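손목 위의 눈 하나로 진열대를 채우는 법

샤이브 피르자다를 처음 만난 사람은 대개 그가 로봇 이야기를 할 거라고 기대한다. 그는 샌드위치 이야기를 한다. 그것도 꽤 오래 한다.

"과자 봉지는 착한 물건입니다. 조금 잘못 잡아도 참아 주거든요. 샌드위치는 안 참습니다. 눌리면 눌린 대로 있어요. 연구원의 실수가 양상추 모양으로 남는 겁니다."

그가 이끄는 그라미츠 연구실의 과제 이름은 '탈푸르'다. 무슨 뜻이냐고 물었더니 회의가 길어져서 지어진 이름이라는 답이 돌아왔다. 더 캐묻지 않기로 했다. 내용은 이름보다 분명하다. 편의점 진열대처럼 모양도 무게도 제각각인 물건이 좁게 들어찬 곳에서, 천장이나 벽의 카메라 없이 손목 카메라만으로 물건을 집고 놓는 방법을 배우게 하는 것이다.

왜 하필 손목이냐는 질문은 이 분야에서 그가 가장 많이 받는 질문인 모양이다. 대답이 준비되어 있었다.

"천장 카메라는 모든 걸 봅니다. 팔이 물건을 가리는 순간까지는요. 그런데 우리가 알고 싶은 건 바로 그 순간에 손가락 앞에서 벌어지는 일이에요. 중요한 장면마다 배우 뒤통수만 나오는 영화를 200번 보고 나서 카메라를 손목으로 옮겼습니다." 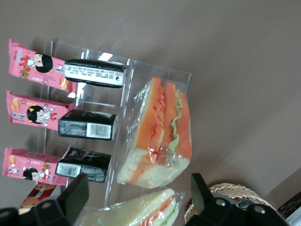

그라미츠, 2019년 9월 17일

손목에서 본 진열대는 손님이 보는 진열대와 다르다. 계단식 투명 아크릴은 옆으로 눕다시피 기울고, 가장자리마다 빛이 번진다. 분홍색 과자 봉지와 검은 포장, 비닐에 싸인 샌드위치가 한 화면에 있는데, 사람이라면 고개를 돌려 바로 볼 것을 로봇은 그냥 그렇게 본다. 피르자다는 이 기울어진 화면을 바로 세우지 않은 채 학습에 넣는다.

"처음에는 세웠습니다. 보기 좋으니까요. 그런데 보기 좋다는 건 제 사정이지 정책망의 사정이 아니었어요. 화면을 돌려 주면 손가락이 늘 같은 자리에 보인다는 장점이 사라집니다. 그 자리가 이 방법의 기준점인데, 제가 멀쩡한 자를 부러뜨려 놓고 길이가 안 맞는다고 화를 낸 셈이죠."

그의 방법에서 핵심은 '손가락 기준 예측'이다. 로봇은 물건의 좌표를 방 전체에서 계산하지 않는다. 화면 속 자기 손가락과 물건 사이의 관계가 다음 순간 어떻게 바뀌어야 하는지를 예측한다. 사람이 시연한 동작을 기록해 두고, 그 기록에서 관계의 변화만 뽑아 배우게 한다. 진열대를 옆으로 조금 밀어도 처음부터 다시 가르칠 필요가 없다는 것이 연구실의 주장이다.

주장에는 성적표가 따라야 한다. 연구실이 5월에 정리한 시험에서는 학습에 쓰지 않은 배치를 골라 200회를 시도했고, 실패는 19회였다. 나는 나쁘지 않은 숫자라고 말했는데, 그는 별로 기뻐하지 않았다.

"가게에서 손님 200명 중 19명 앞에 점심을 떨어뜨린다고 생각해 보세요. 논문에서는 괜찮은 결과지만 점장 입장에서는 해고 사유입니다."

실패를 들여다보면 범인은 대체로 투명한 것들이다. 아크릴은 뒤의 물건을 그대로 보여 주다가 조명을 만나면 하얗게 번쩍이고, 구겨진 비닐은 주름마다 작은 반사를 만든다. 깊이 센서는 이런 표면 앞에서 자신 있게 틀린 답을 내놓는다. 피르자다는 이 대목에서 조금 신이 난 듯했다.

"센서가 모르겠다고 하면 차라리 고맙죠. 그런데 아크릴 앞에서는 모르는 걸 모릅니다. 학회에서 그런 분들을 몇 번 뵌 적이 있어서 낯설지는 않았습니다."

그래서 연구실은 깊이 값을 아예 빼고 색 영상만으로 학습한 모델도 만들었다. '프리데비크'라고 부르는 두 번째 모델이다. 투명한 표면에서는 이쪽이 나았지만 어두운 물건에서는 애를 먹었다. 검은 손가락이 검은 포장에 다가가면 어디까지가 손이고 어디부터가 물건인지 경계가 흐려진다는 것이다.

손가락에 밝은 테이프를 감으면 되지 않느냐고 물었다. 그는 한동안 나를 쳐다보았다.

"감았습니다. 잘되더군요. 그다음에 테이프가 조금 벗겨졌고, 로봇은 벗겨진 테이프를 새로운 상품으로 대우하기 시작했습니다. 아주 정중하게 집으려고 했어요. 자기 손가락을요."

테이프는 떼어 냈다. 지금은 학습 영상의 밝기와 대비를 무작위로 흔들어, 모델이 손가락의 색보다 윤곽에 기대게 만드는 쪽을 시험하고 있다. 결과가 언제 나오느냐는 질문에는 "나오면요"라고만 했다.

다음 단계는 연구실 밖이다. 그루른스카의 작은 매장에서 진열대 3개를 빌려 같은 모델을 돌려 볼 계획이라고 한다. 조명도 다르고, 상품 포장도 계절마다 바뀐다. 피르자다는 포장 교체를 가장 걱정한다. 과자 회사들이 그림을 바꿀 때 로봇 연구자에게 미리 알려 주지 않기 때문이다.

사람이 일하는 자리를 빼앗는 것 아니냐는 질문도 빠뜨릴 수 없어서 했다. 그는 시연 데이터를 모으는 동안 자신이 진열대 앞에 서 있던 시간을 생각하면 아직은 그 반대라고 답했다.

"로봇에게 진열을 가르치느라 제가 진열을 제일 많이 한 사람이 됐습니다. 박사 과정 때 누가 이 얘기를 해 줬으면 좋았을 텐데요."

인터뷰가 끝나자 그는 내게 점심을 먹었느냐고 물었다. 샌드위치를 권하려는 것 같아 먹었다고 했다.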